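Notebook, hands bench
21 June 2021
In the room: me (Roscoe), Gráinne until lunch, Jairo on the side camera. Cathal dialed in for the part about the wrist.

Good day! Finally got the Brarkine controller talking to both hands without the left one dropping off the bus, so we could do the comparison we have been promising Nilton since spring. Same robot, same Vollau hands, same fruit, same basket. Only the controller changes. Old one is the Cavalcanti box we have been running all year, new one is the Brarkine on loan from Wendeo. They want it back in October so there is no huge rush, but I would love to have a recommendation written before people disappear on vacation.

What we wanted to know

Mostly whether the Brarkine closes the fingers more evenly. With the Cavalcanti the index finger always gets there early and pushes the object away before the thumb has arrived, and everyone on this bench has learned to drive around it. Gráinne does a little sideways scoop with the wrist that I have tried to copy for weeks and can't. If the new controller fixes the timing then anybody should be able to pick up an apple on a first go, including me.

Second thing was lag. The Brarkine manual says nothing useful about it and the support person at Wendeo was friendly but vague. So we just drove it and wrote down what it felt like, then pulled the logs after.

Third was the cameras. We have the head view and Jairo's fixed view from the side, and we have never sat down and compared what you can judge from each. Jairo has opinions on this (see below).

Setup notes

White table, wire shelf at the back, yellow basket, fruit. Apple and banana both get used, because the apple rolls and the banana has that awkward long shape, so between them you get most of the trouble you'd get with real groceries.

Tasks were:
- fruit from table into basket, one hand
- basket up to the lower shelf board, two hands
- basket back down to the table, two hands

Time limit of 90 seconds per attempt, then reset. Gráinne drove the first block on each controller and I drove the second. She is a much better operator than I am, so don't mix our numbers together when you read the log. I have put our initials in the comment field this time — last time we forgot and it cost Cathal an afternoon.

Power-up order matters with the Brarkine: hands first, then controller, then arms. If the arms come up first it finds the wrists and decides there are no fingers. Took us a while this morning to work that out. Written on the whiteboard now too.

Also: re-zero the thumbs after every restart. The Cavalcanti does it by itself and the Brarkine doesn't. If you forget, the thumb sits a bit wide and you blame the camera.

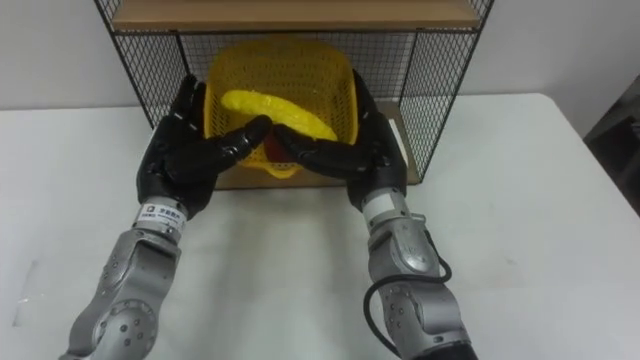 Two-hand task, head camera. Basket on the lower board and both sets of fingertips in front of it.

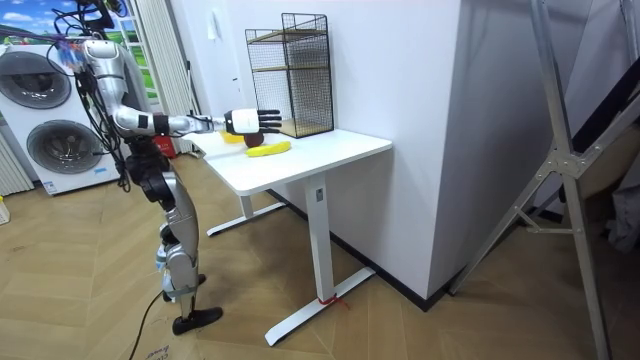
Jairo's side view, right hand over the apple.
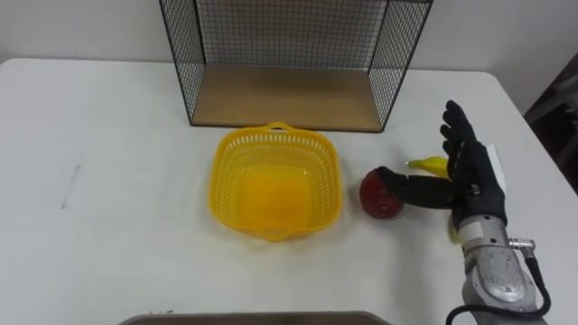
One-hand pick, Gráinne's block

She started on the Cavalcanti to get a baseline and it was what we know: fast approach, index finger early, scoop with the wrist to rescue it. She makes it look easy. Then we swapped over and I think her first words on the Brarkine were "oh, that's nice," which from Gráinne is a standing ovation.

The fingers come in together. You can stop halfway through a close and they stay where they are, no creeping, and then you carry on from there. On the old box a half close always drifted shut a little and you had to keep correcting. For the apple this makes a real difference, as you can rest the thumb against it first and then bring the fingers around afterward. We tried that a lot. Thumb first is my new favorite way to do it and I want to write it up as the standard approach for round things.

Banana was more of a mixed bag. If you come down with the palm over the middle you lose sight of most of it in the head view, and then you are guessing where the fingertips will land. Controller can't help you there. Gráinne did better approaching from the stem end and turning the wrist late. I did not do better with anything.

One-hand pick, my block

I'm a fair test of whether it is easy! Apple went into the basket on my first go with the Brarkine, and I made a noise that brought Nilton in from next door. Second go I rolled it off across the table. Third was fine. On the Cavalcanti I had 2 decent picks and then a string of the usual chasing-it-around-the-table business.

Lag: I can feel a small delay at the very start of a close, nothing after that. Gráinne couldn't feel it at all. Looking at the logs there is something there, a flat bit between the command and the first finger current, and it only shows up after the hand has been sitting still. Could be a sleep setting. Will ask Wendeo.

Two-hand basket

My favorite part of the day, and the part where I have changed my mind.

I had expected the two-hand work to be limited by the arms, and that the controller for the hands would hardly matter. Wrong! When both hands come in from the front with palms facing, what you need is for them to press the same amount, and with the Cavalcanti they never do. The left always wins and the basket turns. With the Brarkine you can set one grip level for both and they really do match, or near enough that I couldn't see the basket twist from the head camera.

Getting it onto the lower board is still hard. The side panels don't leave the hands much room to open when it's time to let go, and the fingers want to catch in the mesh. Cathal's suggestion over the phone was to let go with the lower fingers first and slide the hands forward out of the shelf before opening the rest. We tried his way 4 times. It is slower but it feels much calmer, and I'd like to keep it.

He also asked us to watch the right wrist cable while the arm was reaching. It makes a big loop and he is worried about it catching on something when the elbow comes back. We didn't have any trouble but I agree it wants a clip. Jairo says he has some soft ones in his drawer.

Cameras

Jairo's case, as he put it to me over coffee: the head view tells you where things are on the table, and the side view tells you how high the hand is, and we have been trying to get both from the head view. I think he's right. Hovering over the apple, from the head you honestly cannot tell a finger's width of clearance from a hand's width. From the side it is obvious straight away.

So we tried giving the operator both, side view small in the corner of the screen. Gráinne didn't like it, said her eyes kept jumping. I loved it. Might be that she doesn't need it and I do. We should let Nilton try, he has never driven this robot and has no habits to unlearn.

Where the side view is no good is the shelf. You see the rack through the mesh and with the arm stretched out in front it gets busy, and for the release you want to be looking straight into the shelf anyway. Head view wins there easily.

The two views are also not quite in step. Clap test at the start of each recording, please, until we have a proper sync. I skipped it on one of mine and had to line it up by hand from the finger motion.

Odds and ends

- The white tabletop shows every smudge and the head camera exposure doesn't care, so stop cleaning it between runs, it only wastes time.
- Brarkine config from today is saved under the bench folder with my initials. The other one in there is Cathal's and it has the old thumb limits. Don't load it.
- Grip level for the basket: start low. It took far less than I thought.
- The Brarkine's status light is the same green for "ready" and "holding". Silly. Watch the screen instead.
- Battery on the clicker is flat again.

Still open

Is the delay at the start of a close a setting or a limit? Roscoe to write to Wendeo.

Does the even close survive a heavier object? Everything today was light. Gráinne wants to try a can and a full bottle, and I want to try the basket with the fruit already in it, lifted from the table with both hands and set down on the upper board, which we haven't dared yet.

How much of my improvement is the controller and how much is practice? I drove the Cavalcanti first and the Brarkine second, which isn't fair to the old box. Next session I go the other way around. Jairo to hold me to it.

Left thumb felt a touch slower than the right by the end of the afternoon. Swap the hands over and see if it follows the hand or the port.

Room is booked for us again on Thursday. I'll be in early to do the power-up (hands, controller, arms!) and Nilton gets the first drive.

RP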